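**Cladham Camar multi-fingered hand – comparison kit**

The Camar kit is supplied to laboratories that need to compare hands before committing to one. It includes the simulation model, the controller licence and a mounting plate for each arm. Over 300 grasp trials are provided as a baseline, recorded with the Nisow two-finger gripper on the same tasks.

## Kitchen bench task

Both hands are modelled in black on grey arms. One works at the checkerboard cutting board, with its fingers curled over an item on the board, while the other is held upright beside the pot. Thin sticks on the board test how each controller behaves near small objects.

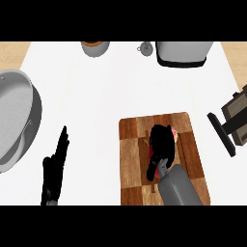

## Specifications

- Hand mass: 726 g
- Maximum opening: 146 mm
- Control rate: 800 Hz
- Controller: Sisodia, single or dual arm

## Ordering

Left and right hands are ordered separately. Evaluation licences may be extended once – please apply before the first term ends.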